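The Last Row at Pestholm

5 min read

By the time the anthem singer has found her microphone, Tadhg Cronin has already eaten his first sandwich. He sits in the top row of the third-base side at Pestholm, as he has since he was nine years old and his uncle drove him over in a truck with no radio, and he unwraps the wax paper slowly so that the people in front won't turn around and want some. It is egg salad, mostly. In October, if the club is still playing in October, he switches to ham.

I went to see Tadhg because I wanted to write about what it is to love a small ball club, the kind that plays in front of 1,000 people on a good Saturday and a good many fewer when it drizzles, and everyone I asked sent me up those stairs to him. (There are 60 of them, and I felt every one.) He keeps score in pencil. He has kept score of 1,647 home games, and the books live in his spare bedroom, in dresser drawers that were meant for sweaters.

"My wife says we have guests who'd like to hang up a shirt," he told me. "I say they can use the doorknob."

The club itself has had more owners than it has had good left-handers. The present one is Ineke Groen, who bought it after a career in refrigerated trucking and who still answers the ticket line herself some mornings, to the confusion of callers who had hoped to complain about her. She grew up with soccer and speed skating and learned baseball from library books, and I must say she explains the infield fly rule better than any uncle of mine ever did. Her first winter she walked the whole park with a notebook, sitting in every section for a while to find out what you could see from it. Behind the right-field pole you can see the pole. Those seats are cheaper now.

What she hasn't touched is the scoreboard, and that brings me to Rommel Umali, who runs it from the inside. It is a hand-turned board, green once, and in July it is like sitting in a bread oven. Rommel has a stool, a jug of ice water, a fan, and a slot to look through the width of a paperback. He hangs the numbers on hooks. There is only one 7 left that hasn't warped, so a seven-run inning followed by another seven-run inning would put him in a fix, though he has thought about it and believes he could do something with a 1 and some tape.

I sat in there with him for three innings and missed two doubles and a very good catch, and I have rarely had a nicer time at a ballpark. You hear everything. You hear the center fielder talking to himself. You hear the kids on the grass bank arguing over a foul ball that has rolled under the fence, and the soft little groan the whole place gives when a long fly dies at the track.

After the last out Tadhg stays put. He likes to let the crowd go down ahead of him, and he uses the time to check his totals against the board, where Rommel leaves the numbers up until the two of them have waved to each other. The evening I was there it took a good while, on account of a pitching change in the eighth that Tadhg had written on the wrong line. He rubbed it out, blew the crumbs off the page, and wrote it again smaller. Then he raised his pencil, and across the field a hand came out through the slot.
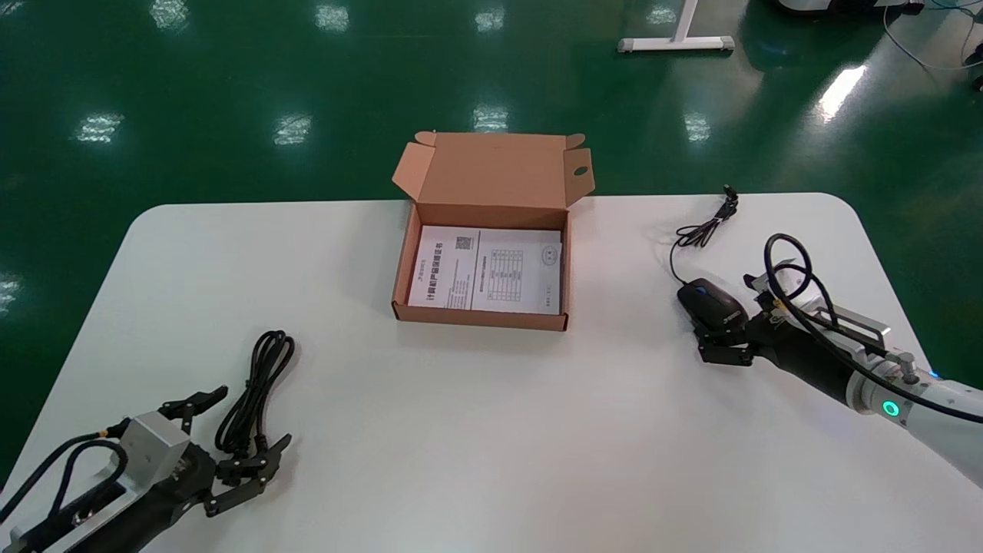
Why do small ballparks still use hand-turned scoreboards?

Many of them keep the old board for the look and feel of it, and because regulars are fond of it. A hand-turned board needs a person inside or behind it for every game, so clubs that keep one have usually decided that the extra work is part of what people come to see.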